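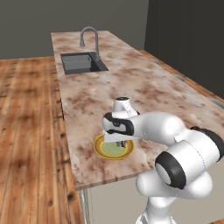

Rachid Cherkaoui wrote that he would never let a sixteen-year-old take the Skulla Road roundabout alone in the first month, and that he thinks the driving schools push kids through it too early.

Print this page | E-mail this thread

We use cookies to remember your settings. By continuing to use the forum you accept this. OK

grakisska_mom
I read what Rachid said and I'm not sure I agree. My daughter has her permit and her instructor at Flarard had her doing that roundabout on lesson 3. She was nervous, but she was nervous about parallel parking too. My question was about night hours. Our log sheet only asks for 5 and that seems low.

Ilham Ezzat
It is low. We did 16 with our son, most of them in November when it gets dark before dinner. Go out at 5:30 p.m. and you get dark and traffic together. Also do a few in rain if you can.

WaelN
Five is fine if the day hours are solid. People get hung up on numbers. I'd rather see a kid do five careful hours with a parent who pays attention than a lot more with one who is on the phone.

Ilham Ezzat
Wael, I was in the passenger seat with my phone in the glove box the whole time. Headlight glare takes getting used to and you can't teach it at noon.

WaelN
Didn't mean you. Sorry if it came out that way.

snaedis_b
Has anyone used Ait Ali for the road test prep? Flarard is booked up and I need something before the permit runs out.

grakisska_mom
We looked at them. They wanted payment for the full package up front, so we stayed where we were. The woman on the phone was polite about it.

Fabian Oberholzer
My two both went there. Good instructors, old cars. Ask which car is used for the test — one of theirs has a very stiff clutch and my younger one stalled it twice. You can bring your own car if the insurance card is in it.

snaedis_b
Thanks, I'll bring ours. It's a 2000 sedan but everything works.

Fabian Oberholzer
Check the brake lights the night before. They turned away the kid ahead of mine for that.

Reader comments

Rachid Cherkaoui: Still against the roundabout in month one. Lessons are different because the instructor has a brake pedal. A parent doesn't.

grakisska_mom: Fair point about the pedal. We're going on Skulla Road early in the morning until she's used to it.

Wael Naciri: Before 7 a.m. it's mostly delivery trucks. They go through fast, so keep her in the right lane.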